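Event Sponsorship and Local Festivals
Course handout, Unit 6: Measuring what a sponsor gets
Instructor: Janelle Barredo
Revised 21 August 2023

Read this before the seminar and bring a calculator. Unit 5 covered how sponsorship tiers are built and priced. This unit deals with what is counted afterward and how the counts are reported to the sponsor.

6.1 Terms

Title sponsor. Pays for its name in the event name. One per event.

Host sponsor. Pays for a named role at one site or on one day. There may be several, and the contract must say whether they are allowed to compete with each other.

In-kind sponsor. Supplies goods or services instead of cash. The value entered in the books is the price the organizer would have paid, which is often lower than the list price the sponsor quotes.

Rights fee. The cash paid for the package. It does not include what the sponsor then spends on its own tent, staff and giveaways. That second amount is called activation cost and is reported on a separate line.

Exclusivity. A promise that no other firm in the same line of business will be sold a package. The category must be written out. "Automotive" has been read to include tire shops, car washes and insurance agents, and each reading has led to a refund request somewhere.

6.2 Attendance

Three counts are in common use and they should never be mixed in one table.

Gate count: the number of times someone passed the entrance. A person who leaves for lunch and returns is counted twice.

Ticket count: the number of tickets scanned. Free passes are included only if they are scanned like the rest.

Unique visitors: the number of different people who came. At an open street festival this can only be estimated, normally from a survey asking how many days the person attended.

Worked case. The Ignacio Food Weekend is a two-day event with a fenced tasting area. The gate counter recorded 1242 entries. Ticket scans came to 1165. The difference is 77 entries, made up of re-entries and of staff who used the public gate. Neither figure is wrong. The sponsor report should use the ticket count, give the gate count in a footnote, and say how each was taken.

The 2 figures were first reported to the host sponsor, Novau, in separate emails a week apart with no label on either. Novau asked whether attendance had dropped. It took a full reconciliation to answer a question that a column heading would have prevented.

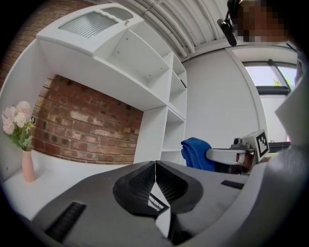 6.3 Exposure and recall

Exposure is the chance to see the sponsor's name. Recall is whether visitors can name the sponsor later. Organizers like to report exposure, as the numbers are larger. Sponsors who have bought more than one package tend to ask for recall.

Unaided recall: "Which companies sponsored this event?" No list is shown.

Aided recall: "Which of these companies sponsored this event?" A list is shown. It must include at least one firm that was not a sponsor. In the Ignacio survey the dummy name was Zamex.

Ask the unaided question first. If the list comes first, the unaided answers are worthless and cannot be repaired later.

The Ignacio exit survey had 67 completed forms. With a sample of this size, a result of one half carries a margin of error of 12 percentage points at the 95 percent level, assuming the respondents were chosen at random. They were not. Forms were handed out at one exit during the last hours of the event, so visitors who came early or left by the other side are missing. State this in the report. Do not compare two sponsors whose results differ by only a few points.

6.4 Cost per contact

Cost per contact = (rights fee + activation cost) / ticket count

Some agencies leave out activation cost. The result looks better and cannot be compared with anything else. If you are given a cost per contact with no formula, ask for both inputs.

In-kind sponsors need one more step. Stuneck supplied tables and refrigeration for the tasting area and paid no fee. For such a sponsor the agreed in-kind value takes the place of the rights fee.

6.5 The sponsor report

Deliver it within the period set in the contract. Where the contract is silent, use 30 days. Order of contents:

Package purchased, quoted from the contract
Each promised item, with delivered / not delivered / changed
Attendance, with method
Survey results, with sample size and method
Cost per contact, with formula
Proof of display: dated photographs of banners and signs in place

Items not delivered go in the same table as the others. A rain cancellation is still "not delivered," with the reason in the notes column.

6.6 Exercises

1. Rewrite the exclusivity clause in your Unit 5 draft so that the category can be read only one way.
2. A festival reports "visits" with no definition. Write the two questions you would send to the organizer.
3. Draft a five-question exit survey. Mark which questions must keep their order.
4. The November market has no fence and no tickets. Propose a counting method and list its two largest sources of error.

Hand in exercises 3 and 4 only. Rok Spahić grades the written work and will return it at the following seminar. Unit 7 covers renewals and multi-year pricing.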